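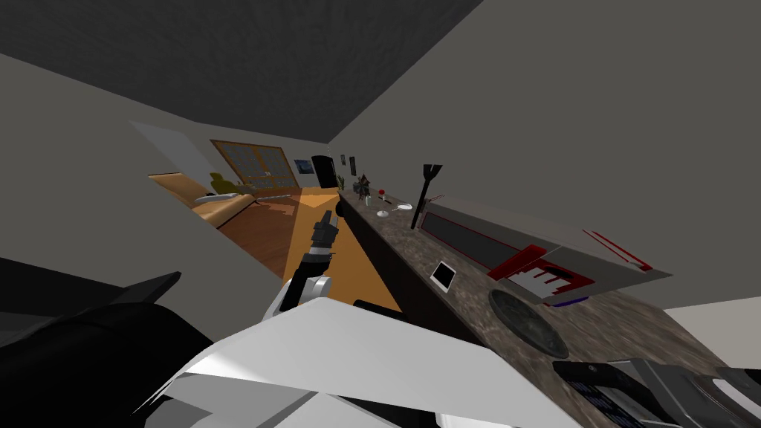

Sustovo Releases Revised Moisture Guidelines for Wood Floors Installed Over Concrete

Guidelines add a second humidity reading, a longer acclimation period and a written record for each room

STUSODSKA, February. Sustovo, a supplier of wood flooring, adhesives and moisture barriers, today released a revised edition of its installation guidelines for wood floors laid over concrete slabs. The new edition replaces all earlier versions and applies to solid and engineered boards sold under the Sustovo name, including the Flirier line of engineered planks.

The revision follows a review of warranty claims received by the company's technical department. Of the claims reviewed, 58 percent were traced to moisture in the slab or in the room air at the time of installation. Cupping was the most common complaint, followed by gaps between boards and loss of bond at the adhesive layer. Manufacturing faults in the boards made up a small part of the total and are covered in a separate notice to dealers.

"Most of the floors in these files were laid by competent crews," said Tane Quinlan, technical manager at Sustovo. "The slab was tested once, early, often before the heating was running, and the result was carried forward to a job that started weeks later. The old guidelines allowed that. The new ones don't."

Slab testing

Under the previous edition, one set of moisture readings was accepted for the life of a project. The revised guidelines call for two. The first set is taken when the building is enclosed. The second is taken no more than 3 days before boards are delivered to the room, with heating or cooling running at normal occupied settings.

Readings must be made with in-slab humidity probes. Surface meters may be used to find damp areas and to decide where probes should go, but a surface reading alone will no longer be accepted in support of a warranty claim. Probe holes are to be drilled dry, cleaned of dust, sleeved and left sealed until the probe has reached equilibrium. Placement must include at least one hole near an outside wall and one near the center of the floor. Where a kitchen and living area share a single open slab, each is treated as its own area for testing, and the wetter of the two results governs the whole floor.

Slabs poured on grade without a documented vapor retarder beneath them must receive a full-coverage moisture barrier regardless of the test result. This requirement previously applied only to basements.

Acclimation

Engineered boards must remain in the room where they will be installed until their moisture content is within the range printed on the carton label. The minimum period has been extended. Cartons are to be opened at both ends, stacked flat on spacers and kept clear of outside walls, supply registers and direct sun. Boards stored in a garage or on a covered porch are not considered acclimated, whatever the length of storage.

Installers are asked to check moisture content on boards from several cartons, including at least one from the bottom of the stack. If any board is outside the range, the whole delivery waits. Mixing cartons from different production runs is permitted once all of them meet the range.

Room conditions

The guidelines set a target band for relative humidity and temperature and require that both be held before, during and after installation. Temporary fuel-burning heaters are excluded during this period, as unvented units add water vapor to the air. Electric heaters and vented units may be used.

Wet work such as plastering, tiling and wall painting should be finished and dry before boards are brought in. Stone and other heavy countertops should also be set beforehand where the cabinets stand directly on the slab. Where cabinets are to stand on the finished floor, the floor must be fully bonded beneath them. Floating installation under fixed cabinets or islands remains outside the warranty.

Expansion space

Required clearance at walls and fixed objects is unchanged for rooms of ordinary width. For wide rooms and open plans, the new edition includes a table that increases the clearance with the width of the run, measured across the grain. Clearance must also be kept at door frames, hearths, built-in benches and floor-to-ceiling cabinets. These locations are often missed, and a floor that is tight at one fixed object can lift several feet away from it.

Transition strips are required where a floating floor passes through a doorway into another room. Glued floors may pass through without a strip if the slab is continuous and has no moving joint at that point. Expansion joints in the slab must be carried up through the floor in all cases. Filled saw cuts that show no movement may be covered.

Adhesives and barriers

The approved products list has been shortened. Two older solvent-based adhesives have been removed, and one trowel-applied product now serves as both adhesive and moisture barrier when spread with the notch size shown on the pail. Coverage must be checked by lifting a board at the start of each work session and again whenever the trowel is replaced. Worn notches leave too thin a layer, and the barrier function is lost before the bond is visibly affected.

Membrane products that are rolled out and taped may be used under floating floors only. Seams are to be lapped and taped along their full length, and the membrane is to be turned up at the walls and trimmed after the baseboard is set.

Room record

A one-page record is now required for each room. It lists the slab readings with their locations and dates, the moisture content of the boards, the room temperature and humidity on each day of work, the adhesive batch number and the name of the installer. The record may be kept on paper or as a digital file. A copy should be left with the building owner.

Claims submitted without a record will still be examined, but the company may ask for probe testing at the owner's expense before reaching a decision. Floors installed before the release of the new edition continue to be covered by the terms in force when they were purchased.

Field trial

Before release, draft versions of the guidelines were used on 41 residential projects, together covering more than 3,000 square yards of floor. The trial included new houses, apartment conversions and additions to older buildings. Installers reported that the second set of readings caused the most scheduling difficulty, mainly on projects where the heating contractor finished late. In several of those projects the start of flooring work was moved back.

Comments from the trial led to changes in the final text. The section on probe placement was rewritten, the clearance table was enlarged and a drawing of the membrane turn-up was added. A proposal to require continuous humidity logging for the first heating season was dropped as impractical for occupied homes. Logging is still recommended for radiant-heated slabs.

"Some of the trial crews told us the record sheet was too long, and they were right," Quinlan said. "It was cut to one page. The readings stayed and the general remarks section went."

Radiant-heated slabs

A separate chapter covers slabs with embedded heating tubes or cables. The system must be brought up to operating temperature in steps, held, and reduced again before boards are laid. Surface temperature limits are given for each board thickness. Solid boards are not approved over radiant heat. Probe holes may be drilled only where the tube layout is documented or has been located by thermal scan. Where neither is available, the installer should contact the technical department before drilling.

Rugs and low furniture with closed bases can raise the surface temperature beneath them. The care sheet supplied to owners has been amended to state this and to recommend furniture with open legs over heated areas.

Training and availability

Sustovo will hold short training sessions for dealers and installers at its Yuan training center. Sessions take place each Friday at 8:00 a.m. and cover probe placement, adhesive coverage checks and completion of the room record. There is no charge for installers who hold a current account with a Sustovo dealer. Places are limited by the size of the workshop, and booking is through the dealer.

Printed copies of the guidelines will be shipped with dealer orders. Cartons already in stock may contain the previous leaflet. Dealers are asked to replace it with the new one or to hand over a current copy at the time of sale. Where the two differ, the new edition applies to all floors purchased after its release.

About Sustovo

Sustovo supplies solid and engineered wood flooring, adhesives, underlayments and moisture barriers for residential and light commercial buildings. Its technical department is located in Stusodska. Products are sold through independent dealers.

Press contact

Tane Quinlan
Technical Department, Sustovo
Stusodska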